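About us

Galeo is a small company for automation in Kirncombe. We teach machines to do the work of hands: to open a door, to hold a soft thing, to put it in its place. Our rooms have 355 square meters, and a part of them is always open for guests.

Our last open day was on 26 Jun 2024, and 70 visitors came. We showed how we record a task with hand-held grippers, before any robot tries it. The task was the lockers, which we like very much because every door is a little different.
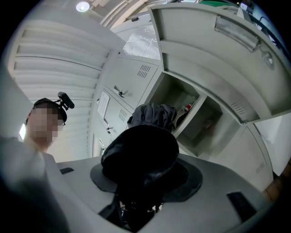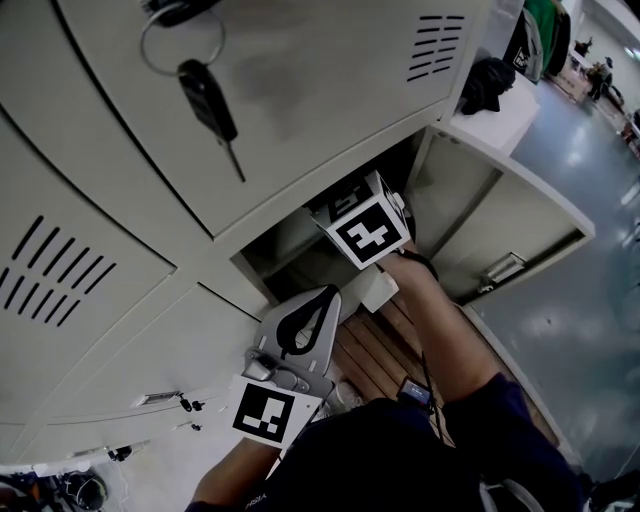
After the demonstration, the guests could try by themselves. Many were surprised how slow one becomes when the fingers are replaced by two jaws. The recordings go into Pandix, our own software, where we had 3587 of them at the end of the day. Our partner Furtado uses them to test its arms.

We welcome school classes, companies and private persons. A group may have up to 24 people, and a visit takes one morning. Please write to us some weeks before you want to come, and tell us the age of the youngest guest. In August we are closed for visits, but the office answers letters as usual.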